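4. Statement Corpus and Coding Procedure

4.1 Source material

The corpus was built from the public record of the Drornell regional administration and the municipal government of Rulletden, the largest city in the region. Both bodies hold press briefings during service disruptions and publish transcripts on their own sites. The disruption of interest is the boil-water notice that applied to the northern supply zone and was lifted on February 13, 2020. The notice was extended several times, and each extension was announced at a briefing attended by officials from both levels of government.

Transcripts were downloaded as plain text. Written releases were added where they contained direct quotations from an official, and left out where they only repeated the boundaries of the supply zone. Social media posts were not collected. The two governments differ sharply in how often they post, and including this material would have given the city far more weight than the region in any comparison of frequencies.

The raw collection held some 800 passages in which an official spoke about the cause, length or expected end of the notice. Removal of duplicates, mostly sentences that appeared in both a transcript and the release issued after it, and of passages shorter than one full clause left 356 statements for coding. Questions from reporters were kept as context for the coders but were not coded themselves.

4.2 Unit of analysis

The unit is the statement, defined as an unbroken stretch of speech or quoted text by one official on one topic. A change of topic ends the statement even if the official keeps speaking. An interruption by a reporter does not end it if the official goes on to finish the same point. This rule matters in the transcripts from January, where follow-up questions were frequent and many answers were given in pieces.

Sentence-level coding was tried first and dropped. Officials often state a denial in one sentence and supply the competing explanation two or three sentences later, and coding at sentence level broke this link. A typical case has the form "This extension has nothing to do with the pump work," followed by a procedural remark, followed by "We always expected to be under notice at this stage." Taken apart, the first sentence is a denial and the last is a forecast. Read together they make up a single claim about responsibility, and the claim is what the analysis needs.

4.3 Coding categories

Statements were coded with an adapted form of the Gebremichael scheme, which sorts public explanations of delay by the role the speaker assigns to his or her own institution. The original scheme has seven categories, and all were kept. Three of them carry most of the analysis in Section 5 and are defined here. The full codebook is in Appendix B.

Anticipation claim. The speaker says that the present state of affairs was foreseen and had been announced or planned for. The claim is coded whether or not an earlier announcement can be found. Whether it can be found is recorded in a separate variable, described in 4.5.

Causal denial. The speaker names a possible cause and rejects it. A general rejection of blame with no cause named ("we do not accept that criticism") is coded as non-specific denial and is treated as a different category.

Upward or lateral transfer. The speaker assigns the cause to a higher level of government, to a body at the same level, or to a contractor. In this corpus the contractor is nearly always Fustusix, the firm responsible for the replacement pumps at the northern intake. Statements naming the firm in a neutral way, for example when giving the date of a site meeting, were not counted as transfer.

A statement could receive more than one code. Causal denial and anticipation claim were assigned together often enough that the pair is reported as its own row in Table 4.

4.4 Coders and agreement

Coding was done by Fasil Moges and Elínborg Grímsdóttir. Both worked from the same codebook and had access to the full transcript around each statement, but not to the other coder's decisions. The name and office of the speaker were masked wherever the wording allowed it. Masking was incomplete. Officials at the regional level refer to "member towns" and city officials do not, and an attentive reader can often tell the two apart after a few lines.

A training set of 200 passages was drawn from briefings on unrelated matters, mainly road closures and the winter heating subsidy, so that training would not use up any of the material to be analyzed. Disagreements in the training set were discussed and led to two changes in the codebook. The first separated specific from non-specific denial. The second set a rule for statements in the passive voice, which leave the responsible party unstated: these are coded as transfer only if the party is named elsewhere in the same answer.

Agreement on the main corpus was lowest for anticipation claims. The difficulty lay in statements that describe a range of outcomes and then place the present situation inside that range. One coder tended to read these as claims of foresight, and the other as plain description. The final rule asks for an explicit reference to an earlier point in time, such as "from the start," "at the outset," or "when we first met on this." Without such a reference the statement is coded as description. The rule is strict and probably lowers the number of anticipation claims found. It was preferred because it can be applied in the same way by a reader with no knowledge of the case.

Remaining disagreements were settled by discussion after both coders had finished. The original decisions were kept, and the models in Section 5 were run a second time on each coder's decisions alone.

4.5 Matching claims to earlier statements

Each anticipation claim was compared with the record of earlier briefings to see if the expected course of events had been stated in public before. A match required that the earlier statement come from the same level of government and refer to the same supply zone. It also had to give a time frame that included the date of the later claim. Expressions such as "in the coming weeks" were accepted as a time frame only if the later claim fell inside the same or the following calendar month.

Three outcomes were recorded: full match, partial match and no match. Partial match was used where the earlier statement gave the right time frame but made it conditional on something that did not take place, most often the delivery of parts. These cases are of some interest in themselves – an official who says that an extension "was always possible" is correct on the record, while the listener may well take away a stronger claim than the one that was made.

Matching was done by hand. A keyword search was used to locate candidate passages, but it missed earlier statements phrased in terms of test results ("until we have clean samples") that carried a time frame only by reference to the sampling calendar published by the region. Where the calendar was needed to complete a match, this was noted in the data file.

Figure 3. Two-finger gripper holding an object; tan linkages, pale bluish-white pads.
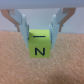

4.6 Limits of the corpus

Several limits should be kept in view when reading the results. The transcripts are prepared by the press offices of the bodies whose statements are under study. Comparison with the recordings available for part of the period showed small corrections of grammar and the removal of false starts. No case was found in which a change affected a code, but recordings were not available for every briefing.

The corpus covers one event in one region. Responsibility for water in Drornell is divided in an unusual way, with the region owning the intake and treatment works and the city owning the distribution network inside its limits. This division gives officials at each level a ready party to point to. In regions where a single body runs the whole system, lateral transfer may be rare for the simple reason that there is no suitable target.

Statements are also not independent of one another. Officials at a joint briefing hear each other's answers, and a denial by the first speaker raises the chance that the second will be asked about the same cause. The models in Section 5 include a term for the briefing, which takes up part of this dependence. It does not capture the order of speakers within a briefing. The regional representative spoke first at nearly all joint briefings, so the effect of order cannot be separated from the effect of office with these data.

Finally, the coding records what was said and how it relates to the earlier public record. It does not record what officials knew at the time. Internal schedules held by the region or by Fustusix might show that an extension was expected well before it was announced, or that it was expected by no one. Requests for these schedules were still open when the analysis was completed, and the term "anticipation claim" is used throughout without any judgment as to whether the speaker's account was sincere.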